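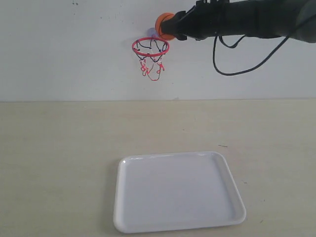
Figure 7.1 A miniature hoop on a white wall, held by a suction cup.

Chapter 7
Sticking, Bouncing, and Rolling

Everyday Physics with Rangate, Part Two
Lụa Bạch and Ottar Lie

12 shares | 4 comments

A toy basketball hoop needs no nails and no glue. You press the cup against the wall, let go, and the hoop stays up. If the cup is a good one and the wall is smooth, it can stay up for days. On a rough wall it may fall in a few seconds.

Most people say that the cup "sucks" itself onto the wall. This chapter starts by taking that word apart. The cup has no way to pull on the wall. What holds it in place is the air in the room, pushing on it from the outside.

In Chapter 6 you learned that air has weight and that it presses on everything it touches. You also learned to find a force by multiplying a pressure by an area. You will use both ideas again in this chapter, together with what you know about friction from Chapter 4.

7.1 How a suction cup holds

When you press a cup flat, you squeeze most of the air out from under it. When you take your hand away, the cup tries to spring back to its curved shape. The space under it gets a little bigger, but no new air can get in past the rim. The same small amount of air now has more room, so its pressure drops.

Suppose the air in the room has a pressure of 1,000 hectopascals, and the air trapped under the cup has dropped to 700 hectopascals. The room air pushes the cup toward the wall. The trapped air pushes it away from the wall, but less strongly. If the covered area is ten square centimeters, the difference between the two pushes is 30 newtons, directed into the wall.

Now compare that with the weight of the hoop. A light plastic hoop with its net might have a mass of 200 grams, and its weight is close to two newtons. That looks like an easy win for the air, and it usually is. But notice that the two forces point in different directions. The air pushes sideways, into the wall. The weight pulls down, along the wall. A push into the wall cannot by itself hold anything up.

The missing force is friction. The air presses the cup against the wall, and because the surfaces are pressed together, friction can act between them. It acts upward along the wall and balances the weight. If the wall is greasy or dusty, the friction is smaller. The cup may then slide down slowly while still being pressed flat.

There is one more thing to think about. The rim of a hoop sticks out from the wall, so its weight also tries to turn the cup, peeling the top edge away and pressing the bottom edge in. A ball landing on the front of the rim makes this worse for a moment. When a suction hoop falls off during play, it often goes at the top edge first. Once a small gap opens, air rushes in, the pressures become equal, and the holding force is gone.

Try it yourself

You will need a suction cup with a hook, a bag of small weights, and three surfaces: a window, a painted wall, and a wooden door.

Wipe the cup and the surface with a damp cloth and let both dry. Press the cup on firmly. Hang the bag from the hook and add the weights one at a time, waiting a little between them. Write down the load at which the cup lets go. Do this several times on each surface before you move to the next.

Ask before you use a painted wall. Old paint can come off with the cup.

7.2 What the ball brings with it

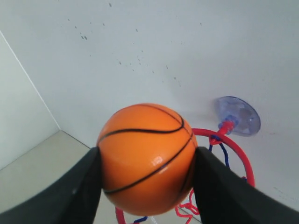
A ball is a simple shape, and that makes it a good object to study. Wherever it touches a flat surface, it touches over a very small patch. A real basketball has a pebbled skin, which gives the fingers more to grip. Toy balls are often made differently. The one in Figure 7.2 is smooth and glossy, with thin black seam lines curving over the orange. The bright spot on the front of it is reflected light. A rough surface would scatter that light in many directions, and the spot would be spread out and dull. You can use this as a quick test of how smooth something is, without touching it.

Smoothness matters when the ball meets the rim. If the ball comes down with some spin, friction at the rim will change both its spin and its direction. With a smooth ball and a smooth plastic rim the effect can be small, and the ball tends to glance off. With a rubbery ball it is larger, and the bounce can be hard to predict.

The net does a different job. It has no strength to speak of in the sideways direction and gives way when the ball touches it. As the ball pushes through, the strands rub against it and are pulled out of shape, and some of the ball's energy of motion goes into them. The ball leaves the bottom of the net more slowly than it would have left an open ring. On a full-size court this also helps the players see that the shot went in.

Words to know

Pressure: the force on a surface divided by its area.
Contact patch: the part of an object that is touching a surface.
Friction: the force between two touching surfaces that resists sliding.
Turning effect: the tendency of a force to rotate an object about a point.

7.3 The surface below

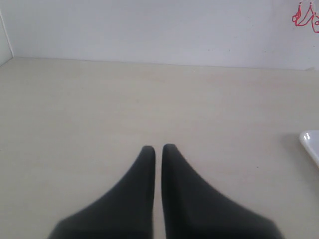
Page last changed: 10 Mar 2021

After the net, the ball falls to whatever is underneath. In our setup that is a tabletop, pale and flat. A level table is more useful than a floor for this work. The drop is short, the ball is easy to follow, and you can tape paper to the surface and mark where the ball lands.

Three things can happen when the ball reaches the table. It can bounce, it can roll, or it can do a little of both. A ball that falls straight down will mostly bounce. Each bounce is lower than the one before, and the lost energy goes into sound and into a slight warming of the ball and the table. A ball that comes down at an angle keeps some sideways motion, and when the bouncing dies away it rolls.

A rolling ball will tell you whether the table is level. Place it gently and let go. If it stays where it is, wherever you put it, the surface is level enough for the experiments in this chapter. If it always wanders the same way, put folded paper under the legs on that side and try again.

Look for small bits on the surface too. A crumb or a fleck of grit is tiny next to your hand, but it is large next to the contact patch of a small, hard ball. The ball may hop or turn when it meets one. Wipe the table before you measure anything.

Before you read on

1. A suction cup is moved to the top of a high mountain, where the air pressure is lower. Will it hold more, less, or the same? Explain using the two pushes from Section 7.1.
2. Why do the instructions on many hooks tell you to clean the wall first? Give one reason to do with air and one to do with friction.
3. Draw a hoop on a wall from the side. Add arrows for the weight, the friction, and the push of the air.

Section 7.4 begins with the height of a bounce and how to measure it with a ruler and a phone.

4 comments

Related chapters
Chapter 4: Friction at Home
Chapter 6: The Weight of Air
Chapter 8: Springs and Stretchy Things
Teacher notes for Part Two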